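About Stivar

Company | Plates | Fittings | Ordering | Returns | Contact

Most pages like this one open with a passion. We have read a lot of them, usually while trying to find out whether a supplier could ship before Friday, and we have never met anybody who was born with a passion for mounting plates. We make mounting plates. We also make the plastic parts that go on them, and we put the two together and check that they stay together. If that is what you came for, the ordering page is probably more use to you than this one.

Still here? All right.

What we make

A Stivar plate is a flat, light piece of metal with something fixed to it. The something is usually plastic: a clip, a saddle, a small housing, a stop. Customers screw the plate to the inside of a cabinet, the back of a display case, the underside of a desk or the wall of an elevator car, and then they forget about it for as long as possible. If you have ever opened a control box and wondered what the cables were clipped to, it could have been one of ours. It could just as well have been somebody else's. From the front they look much alike, and we have our doubts about any maker who tells you otherwise.

The differences are in the edges, the holes and the joint between metal and plastic. Edges should not cut the person installing the thing. Holes should be where the drawing says they are. The joint should hold when someone leans on it with a screwdriver, which someone always does. There is a fair amount of marketing in our trade about "advanced fastening" and "next-level retention." We have bought several of these advanced fasteners over the years to see what we were missing. Two were good and we now use them. The rest are in a drawer.

Our standard range is called Zillar. The name came with a batch of printed cartons we took over when we bought our first press, and it was cheaper to keep the name than to throw out the cartons. We were later advised by a branding person that Zillar "tests as confident." We did not ask how that was tested, and we did not renew the arrangement.

Where we came from

Adoración Carrasco started the company after leaving Herrero, a larger shop in Dretov that made brackets for commercial kitchens. She had spent her last years there answering complaints about plates that had passed inspection. The reports were always in order. The plates were another matter: a clip that turned under your thumb, a hole with a burr you could hang a coat on. Her view, which she has not softened, is that a form with every box ticked tells you somebody had a pen.

Florencio Casado came with her. He had run the punch at Herrero and did not think a new company would last through the first winter. He has said as much every winter. Rocío Mateos joined after that to do drawings and quotes, and found that most of the drawings were on the backs of delivery notes. She spent a good part of her first year turning them into proper files. Some of the delivery notes are still consulted when a file and a finished plate disagree, and we would be lying if we said the file always wins.

For a while we tried to be a bigger company than we were. We had a brochure with a globe on it. We took on a run of decorative switch plates for a hotel group, in a brushed finish we had no business offering, and lost money on every carton. The brochure is gone. If a job calls for a surface people will look at, we will send you to somebody who does that well.

How the work goes

An order starts with a drawing. If you have one, send it. If you have a sample, send that too, even if you are sure the drawing is right. Rocío will measure the sample and tell you what she finds. People are sometimes annoyed by this, and then a day or so later they write back with a revised drawing.

Blanks are cut and punched, then deburred. The plastic parts are molded in small runs and left to rest before anyone fits them, as fresh moldings still move a little. Fitting happens at the bench. The part goes on, it is seated and it gets checked for play. First plates of a new job get written on with a marker, straight onto the metal, so that there is no argument later about which plate was the first one. We have been offered a software package that would replace the marker. It costs more than a marker.

Then comes the pull test, and this is where we get asked for numbers. On our last long test of the standard Zillar clip plate we pulled 2394 of them, and 81 let go below the load we had set. We had expected fewer. Most of the failures traced back to a worn pin in one mold, which was replaced, and the shorter test that followed was much better. We publish the first figure anyway, and we would suggest asking other suppliers for theirs. If the answer is zero, ask how hard they pulled.

We do not claim a lifetime guarantee. Whose lifetime? We will replace any plate that fails in normal use, and we will want it back so we can see why. Severino Requena handles the returns, and he will ask you what screws you used. Please do not take it personally. It is the screws more often than you would think, and when it is our fault he will say so in writing.

The bench

Visitors want to see the presses, which are loud and make a good show for a few minutes. We would sooner you looked at the bench, where the fitting is done and where a bad job gets caught if it is going to be caught at all. The tabletop is beige with a fine speckle. Demetrio Cordero argued for plain white on the grounds that you could see a dropped part on it. Florencio said you could see every mark on it as well, and by the second month you would be looking for parts among the marks. They tried both. The speckled top stayed, though Demetrio maintains that the trial was not a fair one.

The rule at the bench is one plate at a time. It was proposed by Adoración, resisted by all of us, and is still resisted in December when the year-end orders come in. Batches are quicker, no question. They are also how a whole tray once went out with the clip on backward. So the plate in front of you is finished before the next one comes over, and loose parts for other jobs stay off the table.

Good light matters more than most of what gets sold as quality equipment. So does a chair that goes up and down. We have read that a well-run workplace needs colored zones on the floor and a motto on the wall. We painted the zones. The pallet truck wore them off.

Who you will deal with

Adoración Carrasco runs the company and signs the quotes. She will tell you if she thinks you are ordering too many.

Rocío Mateos: drawings, samples, pricing. Write to her first.

Florencio Casado: press and punch. He does not do phone calls if he can help it.

Severino Requena: testing and returns.

Demetrio Cordero: molding, bench and packing. He is also the person to ask about the state of your order, as he will walk over and look at it.

There is no account manager. We had one for six months and customers kept going around him to get to Rocío.

What we are less good at

Rush work. We will do it if the blanks are on the shelf, and if they are not we will say no – a late yes has never helped anybody.

Stainless steel in heavy gauges. Our punch does not like it and neither does Florencio.

Answering the phone at lunchtime.

Sustainability statements. Customers have started asking for one, and we understand why, but the ones we have seen from others are mostly photographs of leaves. What we can tell you is that the punched scrap goes back to the metal dealer, molding waste is reground where the part allows it, and we ship in whatever clean cartons we have. Roughly 6 pallets of scrap went back last year. Whether that is a lot depends on who you compare us with, and we have not found two companies that weigh it the same way.

Visiting

You are welcome to come and look, and if you are placing a first order of any size we think you should. Do not take our word for things you can check yourself. Write ahead so someone is free to walk you around, wear closed shoes, and bring the part your plate has to fit if it can be carried. Parking is at the side. The sign out front still says Zillar, for the same reason as the cartons.

Bring awkward questions as well. One visitor asked to pick the test plates herself, out of a closed carton she had chosen, and we thought that was a very reasonable way to behave. She pulled clips for most of an afternoon. She did place an order in the end, though a smaller one than we had hoped for, and she has since changed the drawing. 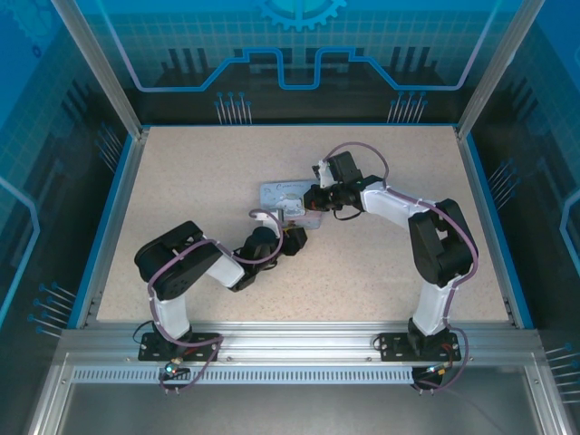
If you would like to do the same, tell Severino when you write and he will keep a carton sealed for you. Samples of any standard plate can be mailed out too, and we ask only that you send back your opinion of them, preferably with the screws you used.

Page last revised February 1, 2020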